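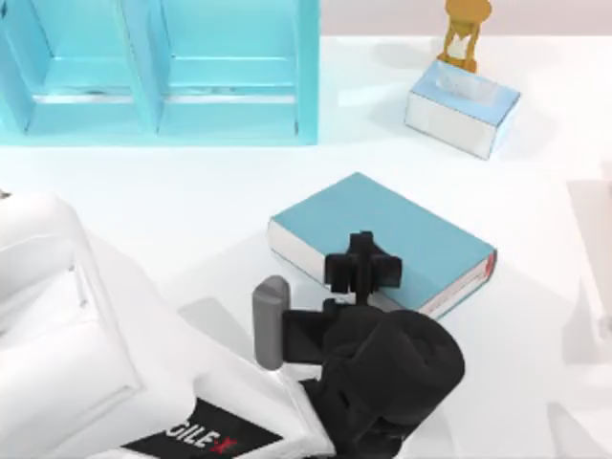
**Volume 5, Issue 2** | Misbridge Public Library Newsletter | Jan 1, 2021

## Changes to Borrowing and Local History Services

The Board of the Misbridge Public Library has approved a revised lending policy, which takes effect with this issue. The standard loan period for adult fiction and non-fiction is extended to three weeks. Items may be renewed twice, by telephone or through the online catalogue, provided no other patron has placed a hold. Overdue fines on children's and young adult materials are discontinued. Replacement charges for lost or damaged items continue to apply at all branches.

Patrons with outstanding fines on junior cards need take no action. Balances will be cleared by staff, and cards blocked on that account alone will be restored to full use.

Interlibrary loan requests are again being accepted at the Rautiainen Branch. Requests should include the author, title and, where known, the year of publication. Delivery times vary according to the lending library, and the Library is unable to guarantee arrival by a particular date. Theses and bound periodicals are generally supplied for use on the premises only. 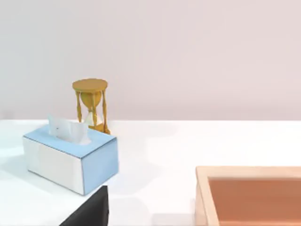
*Tissue box and hourglass on a white tabletop.*

### Boltura Street Reading Room

The Reading Room on Boltura Street will reopen to researchers by appointment. Sessions are two hours in length and may be booked up to 5 days in advance. Pencils only are permitted at the desks. Bags and coats are to be left in the lockers at the entrance, for which a one-dollar coin is required.

Cataloguing of the Briltance Papers is well advanced. The collection came to the Library in 81 cartons and comprises the business correspondence, ledgers and shipping records of the former Briltance woollen mill. Bouchra Helmy, Local History Librarian, reports that around 3 cartons of wage books remain to be assessed by the conservator, and that these will be closed to readers in the meantime.
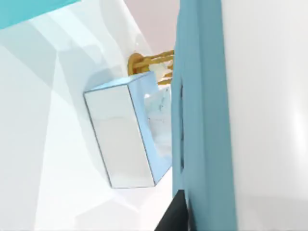 A finding aid for the remaining series will be placed on the Library's website in May. Until then, enquiries about the mill and its employees should be made in writing to the Local History desk. Correspondents are asked to supply full names and approximate years of employment. Photocopies may be ordered at the usual rates, and colour reproductions require the signed permission form available at any branch.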